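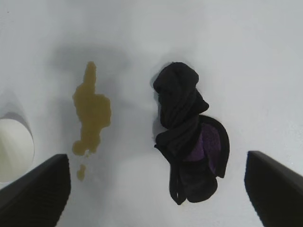

The Gravbridge Table Cloth in Black

We started making the Gravbridge cloth for our own kitchen, and I suppose in a way we still do, because the first one off every new batch goes straight on the hook by our sink. It's a soft, black cloth for wiping up the things that land on a table over the course of a day: tea, soup, the last of the gravy, whatever was in the bottom of the cereal bowl. If you have a white table, and so many of us do now, you already know how a spill the size of your hand can look like the end of the world.

Why black? I get asked this more than anything else, usually by people who grew up (as I did) with a stack of white flour-sack towels in the drawer. I love those towels and I still dry my glasses with them. But tea and broth and turmeric leave their mark on a white towel for good, and after a while you find yourself hiding the spotted ones when company comes. A black cloth you can leave bunched up on the table between jobs and feel fine about it. The finish is matte, with no shine and no printed border, and the dye is put in before the weaving so it stays dark for a good long time.

The fabric is a cotton blend from the Ko mill, who have been patient with us through more test rolls than I'd like to admit. We wanted something that would crumple easily in the hand and get down into the little gap along a table leaf, and the first few versions were much too stiff. The one we sell now is the tenth, and it's soft from the day you open it. Give it one wash before you use it, please, on its own or with other dark things. It'll drink up a good deal more after that first trip through the machine.

How to use it on a spill

Lay the cloth over the puddle and let it sit a moment before you do anything else. I know the urge is to go at it with a big sweep of the arm, and all that does is take a small mess and make it a wide one. Press down gently, lift, fold to a dry side and press again. Thick spills like broth or milky tea are best gathered from the outside edge in toward the middle. Look for the stray drops, too – there is nearly always a little one that got away from the rest, and it will dry to a ring if you let it. Then rinse the cloth, wring it out well and go over the whole spot once more.

On sealed, painted or laminate tables that's all you need. On bare or oiled wood, wipe with the grain and dry it right after. We don't recommend the cloth for raw marble with anything acidic on it. Get the lemon juice or wine off with a paper towel first and then come back to the cloth.

Care

Machine wash warm, tumble dry low or hang. No bleach, and please no fabric softener, which coats the fibers and leaves you pushing water around the table. If a cloth starts to smell a bit like yesterday's soup, soak it overnight in cool water with a splash of white vinegar and wash as usual. I have a few in my own drawer that have been through some 155 washes and they've gone a touch charcoal along the folds, but they still do their job beautifully.

What you get

One cloth, folded, with a cotton hanging loop in one corner. It comes in a paper band with no plastic. You can also order the bundle of 10, which is what most of our café customers do. Item number 817. It sits nicely alongside the Drirkico drip tray if you're the sort of household where the teapot always dribbles (we are!), and the Grolar peg rail will hold several cloths with room for air between them.

A note on stock: the June batch was a small one and went faster than we planned for. There are 56 bundles left as I write this, and single cloths are in good supply. If the bundle shows as sold out, just send us a message and I'll put you down for the next delivery from the mill – you won't be charged until it ships.

Returns are simple. Wash it, use it, live with it for a month, and if you don't care for it send it back and we'll refund you.

With thanks,
Yuzhen Tang

Get our newsletter! New cloths, restocks and the odd soup recipe. Enter your email address to sign up. You can unsubscribe at any time.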